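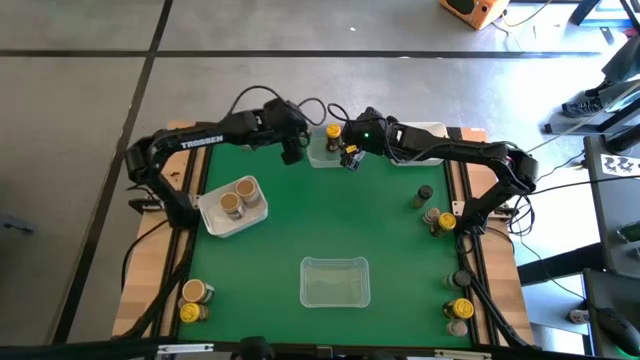
Retcombe Textile Workshop - Natural Dye Group

Notebook, Jan 31, 2022

Weld day! I have been looking forward to this one since December, when Cremilda came back from the allotment with the last of the dried stalks and we ran out of time to do anything with them. The whole lot has been hanging in the store since then and it smells wonderfully of hay.

Chopped the stalks fairly small, leaves and seed heads included, and put them to soak overnight in rainwater. Brought the pot up very slowly this morning and kept it well under a simmer. Last time I let it get away from me and the yellow went brownish, so I stood over it with the thermometer like a hawk. Added a spoonful of chalk halfway through and the colour came up at once - a proper sharp lemon, the sort you can't quite believe came out of a weed.

Skeins in this batch:
Hiretti wool, alum mordant, straight weld
Hiretti wool, alum mordant, weld then a dip in the old indigo vat
Montoya silk, alum mordant, straight weld
One unmordanted wool, for comparison

All mordanted at 20 per cent alum to weight of fibre, which is more than Agnese likes. She thinks we could drop it a good way without losing anything and she may well be right. I'd like to try a proper set of steps next time and settle it.

The silk is the star. It took the dye in about 7 minutes and has a glow to it that the wool just hasn't got. The wool is lovely too, only softer. Unmordanted skein is a sad beige, as expected.

The green was a gamble as the vat has been sulking all month. Fed it a bit more bran and madder last night, and this afternoon it had a coppery skin again, so in went the second skein for 3 short dips. It came out a bright leaf green, slightly patchy at one end where I tied it too tight (my own fault). Looser ties next time. I love it anyway and want a whole jumper in it.

Exhaust bath still has plenty of yellow in it. Saved in the lidded bucket for Cremilda, who wants it for her linen. Please use it this week, it goes off quickly and the smell is no longer hay.

Shade cards go in the green folder under batch 2985. Agnese, can you put a strip of each in the south window for the fading test? Half covered, half open, same as the madder ones.

Still to do: wash out the silk once more, order alum, find the good scales.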